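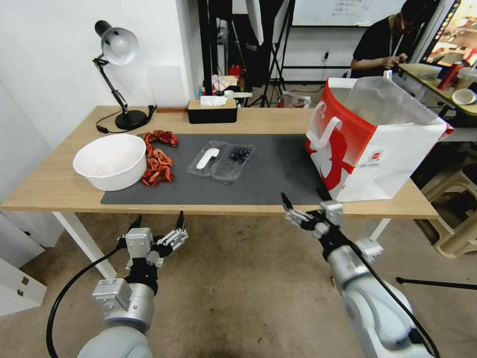
4 min read

Interim Progress Report: Domis Shared Kitchen and Food Packing Program
Submitted to the Tarano Fund, January 12, 2021

1. Purpose of this report

This report covers the first half of the grant period and describes the work carried out at the Domis packing room under the food preparation strand of the award. It follows the headings requested by the Fund. Spending is reported separately in the financial annex.

2. Work completed

The program packs small portions of fresh and dried food for households registered with the Ashour neighborhood service. During the period, 142 households were enrolled, against a target of 90 in the original proposal. The increase followed the decision in the fall to accept referrals from the Asow clinic, which the Fund approved by letter.

The packing stations have been set up to a common plan. Each has a light wooden table on white metal legs with a dark gray mat over the work surface. Dried goods are sorted directly on the mat, next to a white bowl, and fruit is portioned into clear two-compartment containers. Blueberries were the fruit most often requested by households and have been kept on the list for the second half of the period. Completed orders leave the room in paper shopping bags with a clear liner.

The mats were a late addition to the budget. The bare tabletops proved hard to keep clean between sessions, and dried peppers in particular left fragments in the grain of the wood. The mats can be lifted and washed at the end of the day. Staff have asked for one spare per table, and this request is included under section 4.

3. Difficulties and changes to the plan

Dried goods remain the slowest part of the work. They arrive in bulk, they break easily, and the pieces vary a good deal in size. Sorting by hand took longer than the proposal allowed for, and 11 sessions ran past their scheduled end. We have responded by sorting dried goods at the start of each session, before any fruit is taken out of the refrigerator.
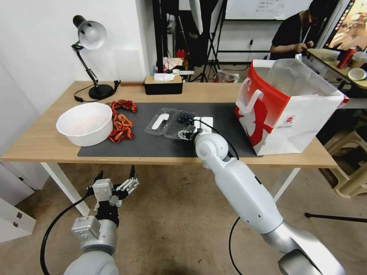 Everaldo Barbosa
Program Manager, Domis Shared Kitchen

The second difficulty concerns table space. Tissues, a desk lamp and the shopping bag all share the tabletop with the food, and the area left for open containers is smaller than we would like. Lamps were placed on the tables after staff reported poor light in the late afternoon – a problem that the ceiling fixtures did not solve. We propose to move the lamps to wall brackets and to place the bags on a low side shelf.

Labeling was also revised. The first labels did not hold on chilled plastic and were replaced in the third month. No orders were misdirected as a result, although several had to be relabeled by hand before delivery.

4. Plans for the remaining period

The following items are scheduled for the second half of the grant:

Purchase of spare mats for all packing tables.
Wall brackets for the lamps, subject to the landlord's consent.
A written guide to sorting and portioning, to be used with new staff.
Training for 14 additional packers, beginning in February.

Modupe Ibrahim will lead the training and will prepare the written guide. A draft will be sent to the Fund for comment before it is adopted.

5. Request to the Fund

We ask the Fund to approve the transfer of unspent delivery costs to the equipment line. The transfer does not alter the total award. Delivery costs were lower than forecast – many households chose to collect their orders in person – and the balance would cover the mats, the brackets and the side shelves in full. A decision before the training begins would allow the new packers to start at the rearranged tables.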